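Participants wanted: open day helpers and hand-held gripper operators, Vudside

Posted by Destance
Type: paid, short term
Places: 16
Apply by: Thursday, October 18, 2018

Destance is looking for people to take part in our November open day in Vudside. Visitors will come through in small groups to watch everyday table work done with hand-held grippers, and then try it themselves. We need operators to do the showing and helpers to look after the tables.
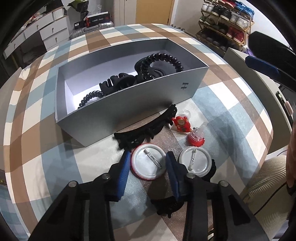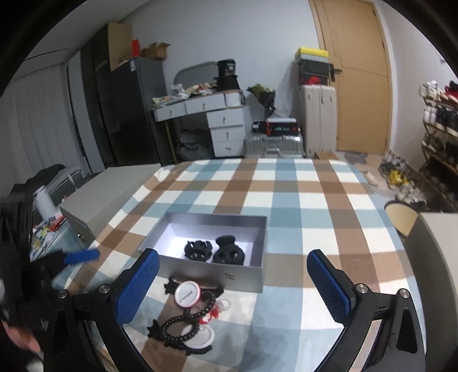

Small accessories, an open box and a checked tablecloth.

The job is sorting and packing of this kind. An operator holds a gripper, picks up one item at a time and puts it where it belongs, at a steady pace, while a group of visitors stands nearby and asks questions. Pins, beads and clips are harder to pick up than they look, and you will drop things. That is fine in front of visitors. Pick the item up again with the gripper and carry on.

What the recordings are for

Everything done at the tables on the open day is recorded and goes to the Grikura project, where it is used to teach robot arms to handle small household items. Grikura has set a target of 4000 recordings by the end of the year. The open day should add 1000 of them. Visitors who try the grippers will be asked to sign the same consent form as you.

Operators (10 places)

You will work at a table for 40 minutes, then have a break while another operator takes over. You need steady hands and enough patience to repeat the same task many times in a day. You should be comfortable talking to strangers while you work, or at least comfortable being watched. No technical background is needed. Left-handed people are very welcome, as we have few recordings from them so far.

Helpers (6 places)

Helpers greet each group, hand out forms, show people how to hold a gripper and reset the table between turns. Resetting means taking everything out of the box and spreading it on the cloth again in a new arrangement. You will be on your feet for most of the day. Experience with school groups is useful but we do not require it.

Training

All participants attend one training evening before the open day. Jae-hoon Yook runs the training and will also be on the floor during the event. You will learn to open and close the gripper smoothly, keep your free hand out of the way and start and stop a recording. Most people get the hang of it in one evening. If you want more practice, Jae-hoon can arrange a second session — ask him on the night.

Pay and practical matters

Training and the open day are both paid at the same hourly rate, which we will confirm in writing before you accept. Lunch and drinks are provided. The nearest bus stop is Hailu Street, a short walk from our entrance. There is a step at the front door and a level entrance at the side. Please tell us if you need to use the side entrance so that it is unlocked when you arrive.

Wear plain sleeves that stay clear of your hands, and leave rings and bracelets at home. You must be 18 or over to take part in either role.

How to apply

Send a short message to Aurel Sandu at Destance with your name, the role you prefer and whether you are right- or left-handed. A resume is not necessary. If you have worked with us before, say so and mention which sessions you did — you may be able to skip part of the training.

Aurel will reply to every application, and successful applicants will get the training date along with their offer. People we cannot place this time can ask to stay on the list for later visits and demonstrations.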